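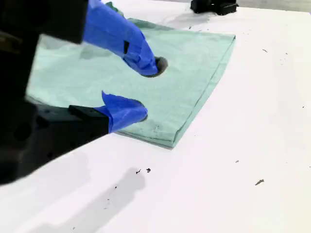 Can a robot fold a towel? People who sell robots like to say yes, and they have videos to prove it. The robotics club at Gomcombe wanted to find out for themselves, so they gave themselves a job that sounds too easy to bother with: take one towel and fold it neatly. Their gripper has two fingers wrapped in bright blue tape, and the upper one ends in a rounded grey rubber tip. The towel is pale green. You could fold one like it while thinking about your lunch. A robot can't think about lunch, and it finds towels very hard indeed.

Why is cloth so difficult?

Pick up a brick and it stays brick-shaped. Pick up a towel and it flops. Grab it by a corner and it hangs one way, grab it by the middle and it hangs another. Each time the towel moves, the robot has to work out where the edges have gone. Your fingers do a lot of this for you. They can feel whether you are holding one layer or two.

Rubber helps with grip, as you will know if you have ever tried to open a jar with washing-up gloves on. But grip isn't the same as feeling. A soft tip does not tell the robot what it has got hold of unless somebody adds a sensor and writes the program to go with it.

What did the club do?

Dayana Magaña and Chukwuemeka Adebisi wrote down a rule before they started. A fold only counted if the edges met and no person touched the towel. This was a good idea. It is very tempting to give the cloth a little tug and then say the robot did it.

They made 93 tries. Jovita Rosales kept the score sheet, and she wrote down the bad ones too. Sometimes the fingers closed on air. Sometimes they picked up 2 layers when the program wanted one. "It looked brilliant in the first video," says Jovita, "but we'd only filmed the good go."

So is it clever?

I'm not sure that's the right word. The club's robot follows its program, and if you put the towel down sideways it may make a real mess of things. Some newer robots learn from lots of practice and cope better. Even so, when you see one folding washing in an advert, there are 3 questions worth asking:

How many times did they try?
Has the video been speeded up?
Was a person steering it from the next room?

The club is having another go in December, with a bigger towel. Berenice Zamudio thinks it will work. I'd like to see the score sheet first.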